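Notebook – mock guest room, bedside end
November, started 9:40

Back in the guest room mock-up for what Jean has put on the board as "bedside resolution." It means deciding what goes on the nightstand. Two of us have degrees.

Where we left it last time: bed stays, gray upholstery stays, nightstand is the round wooden one from Pongsiri because the square one from Brernis stuck out past the bed frame and Poul walked into it twice in one afternoon. He has asked me to record that it was the table's fault. Recorded.

The round one fits the corner well enough. It has a raised rim, which I was against on the grounds that rims collect crumbs, and which Vandana was for on the grounds that rims stop pens and tablets (the swallowing kind) from ending up under the bed. Vandana has spent more nights in hotels than I have. The rim stays. There is a narrow groove running just inside it that will need a brush, and I would like it known now who said so first.

Table height set against the mattress: 60 cm to the top of the rim. Fine lying down, slightly low sitting up. Left it.

Then the phone. Sombat's position is that no guest has picked up a bedside phone since he was in school. Jean's position is that the client wants a phone. The client's position is that the client wants a phone. So: corded, black handset, white face, one red key down among the gray ones. Pushed to the back of the tabletop so the front is free for a glass and whatever else people unload from their pockets.

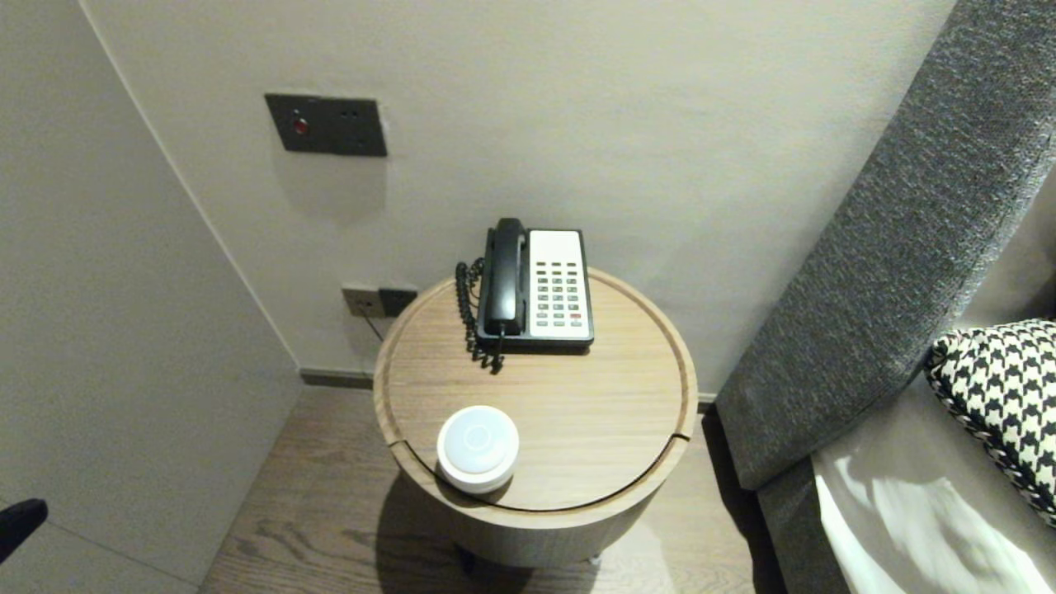
Bedside, layout A. Phone at back, white puck front left.

Notes on layout A, from lying on the bed and reaching, which I did with my shoes off and some dignity:

The handset is on the left side of the phone and the bed is on the right side of the table. So from the pillow you reach across the keypad to pick up. Hit a key with my sleeve on the first try and the puck with my knuckles on the second. Sombat, taller, cleared both and was unbearable.

The coiled cord is the real nuisance. It wants to go over the rim near the wall, and once a loop is over it drags more after it. Rattana tried tucking it behind the phone. It came back out. She tried it again with a stern expression, same result. Suggested a shorter cord; Stelo sell one, but it comes in cream, and Jean made a face.

The puck is in the one spot where you would naturally put a water glass. Poul thinks it is fine there because guests will move it. Guests will move everything, Poul, that's what the cleaning checklist is for.

Wall plate above the table with the red dot: Vandana wants it lower. It is fixed at 148 cm on the drawing and nowhere near that on our wall, so either the drawing is wrong or the wall is. Asked the drawing people. They asked which drawing. This may take until spring.

11:15, after coffee. Tried the top with only the phone on it, to judge the thing from above the way a person does when they get up at night and look down for it. Moved the cord onto the tabletop beside the handset and let it bunch up as it liked.

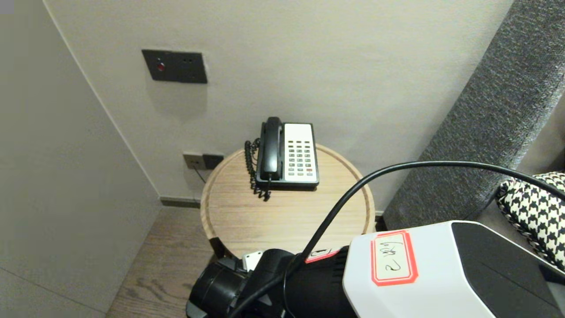
PHONE AND CORD

Better. The coil sits in a heap on the left and is no beauty, but it stays on the wood. The blank part of the white face, above the keys, is where the room number and front desk card would go. Rattana has ordered labels from Promix in two sizes because the first size was measured from memory (mine).

The red key reads clearly against the rest. Nobody in the room could say what it is for. Jean will ask the client. Until then the instruction card draft says "Red:" and then a space.

Sockets: the pair of small square plates left of the table is low and close in, and the thin wire that drops behind the table from one of them bothers me more than it bothers anyone else. Pull the table out to vacuum and you will want to know where that wire is. Suggest a clip. Sombat suggests not vacuuming.

Where we are:

Table – keep, keep rim, buy brush.
Phone – keep at the back, cord on top. Try turning the whole thing a little toward the pillow.
Puck – needs another home. Shelf? Vandana to sulk about it and then propose something.
Plate height – waiting on drawing.
Wire – clip, 4 in the drawer under the bench if Poul hasn't used them on his bike.

Still to do before lunch: reach test with the lamp off. Jean has volunteered me. Shoes off again.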